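Gridiron Talk > College Football > General
Thread: Best rivalry trophy nobody outside the state knows?

ZokomeckZach
Posted Sunday, 9:12 AM

OK, I need to get this off my chest while the weather is still too hot for football and I have nothing better to do. The big trophy games get all the TV time, and fine, I watch them too. But the small-school ones are so much more fun! My dad played left guard at Zokomeck State and I grew up on the Zokomeck-Truvamik game, which is played for a dented brass kettle that somebody's grandmother donated after a game in the sleet. They carry it off the field full of cider. I have had cider out of that kettle and it tastes terrible and I'd do it again tomorrow.

So what's yours? Any level, D-II, D-III, NAIA, junior college, I don't care. Tell me the trophy, tell me the best game you saw for it, and tell me why the other team is awful.

hashmark_joyce
Posted Sunday, 9:40 AM

Great topic! Brumitz College vs. Nyaga Tech, the Serving Platter. It goes back to a shared team supper in the early days when both teams ate at one long table and got into it over the last of the ham. The winner hangs on to the platter and the loser hosts supper the next year. Both teams still sit down together the night before, which I love.

Best one I saw was the 61-yard punt return with under a minute left. The kid fielded it on the bounce, his coach was screaming at him to let it go, and he took it up the home sideline right in front of me. I lost a shoe on the bleachers and didn't go back for it until the parking lot was half empty. 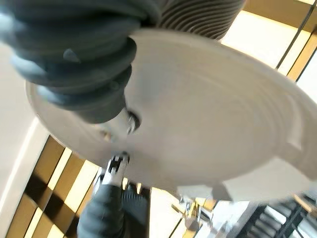
Plate, from underneath

ZokomeckZach
Posted Sunday, 9:51 AM

Now THAT is what I'm talking about. A food fight that became a trophy. Who was the returner?

hashmark_joyce
Posted Sunday, 9:58 AM

Brian Sang. Played corner too. Small guy, ran like his hair was on fire.

PulledGuard
Posted Sunday, 10:20 AM

Hate to do this to Joyce, but Sang should have been down. I was on the Nyaga Tech side and his knee hit at the 30. There wasn't any replay at that level then and the line judge was 15 yards behind the play. We got robbed and we had to cook.

hashmark_joyce
Posted Sunday, 10:26 AM

His HAND hit. A hand isn't down! We have been over this in four different threads, PG.

PulledGuard
Posted Sunday, 10:31 AM

Knee. I'll be saying knee at my own funeral. Good player, though, I'll give him that, and he shook hands with every one of our guys afterward.

WingT_Wycliffe
Posted Sunday, 11:05 AM

I covered both of those programs for the campus radio station, so let me make everybody mad. The return was legal. The block at midfield was not. Watch number 4 on the coverage team, he gets hit square in the back and goes down face first, and he was the only one with an angle. If you want to be upset about something, be upset about that.

Also, my vote for the best trophy is not the platter. It's the Mill Bell, Truvamik vs. Brumitz. They ring it once for every point. When Truvamik won 2-0 on a safety they rang it twice and then stood there, and the whole place just howled.

PulledGuard
Posted Sunday, 11:14 AM

A block in the back!! Thank you! I have a whole new thing to be angry about and it's not even lunch.

ZokomeckZach
Posted Sunday, 11:20 AM

Hold on, somebody won a game 2-0? And you were there?

WingT_Wycliffe
Posted Sunday, 11:37 AM

In the booth, with a space heater. Mud up to the ankles, both teams punting on third down. The safety came when the Brumitz center sent one over the punter's head and clean out of the end zone. Chepkoech Rugemalira was doing color with me and she called it before the snap. She said "he can't feel his hands, watch this one," and off it went. Best call I ever sat next to. 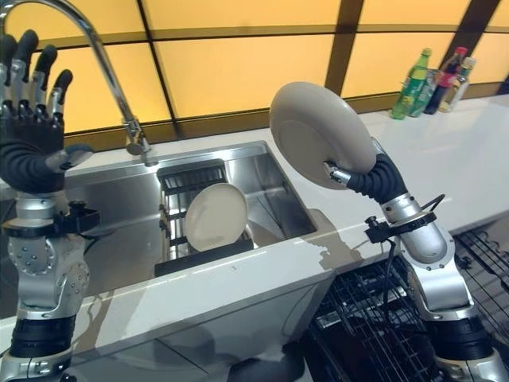

By the sink

edge_rusher_shirin
Posted Sunday, 12:48 PM

I'm going to be the grump here. I love these games, but I think the trophies are getting a little silly. Half the new ones were dreamed up by somebody in an athletic department last spring, with a logo and a hashtag, and there's no history to them at all. Two schools that have met three times do not have a rivalry. The kettle is great because a real person handed it over on a real miserable day.

ZokomeckZach
Posted Sunday, 1:02 PM

I half agree. But every old trophy was a new trophy once! Somebody in the stands that first year surely said "a kettle? really?" Give them time. If the kids care, it counts.

edge_rusher_shirin
Posted Sunday, 1:10 PM

If the kids care, sure. I played soccer at Nyaga Tech and we had a made-up trophy with a conference rival. We left it on the bus and it took until the next season for anyone to ask where it went.

PulledGuard
Posted Sunday, 1:15 PM

With Shirin on this one. Make them earn it. I'd say 20 meetings minimum before you get to buy hardware.

hashmark_joyce
Posted Sunday, 1:33 PM

Twenty is too many! That's a whole generation of players with nothing to hoist. I'd go with ten, and at least one game that ended with somebody's aunt yelling at a referee.

WingT_Wycliffe
Posted Sunday, 1:41 PM

By the aunt rule, every game I ever called qualifies. 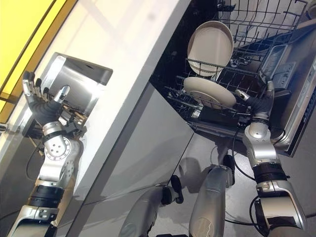
Sink and open dishwasher

ZokomeckZach
Posted Sunday, 2:25 PM

Putting together the list so far: the Kettle, the Serving Platter, the Mill Bell. Still looking for anything from the junior college side, and I know there are some good ones out west. Also, Kettle game is in September this year, way earlier than usual, and I'm driving up for it. If anybody wants to meet at the north gate, I'm bringing chili and too many folding chairs.

hashmark_joyce
Posted Sunday, 2:34 PM

I'm in! I've never seen the kettle in person. Is PulledGuard allowed to come?

PulledGuard
Posted Sunday, 2:50 PM

I'll bring cornbread. It was his knee.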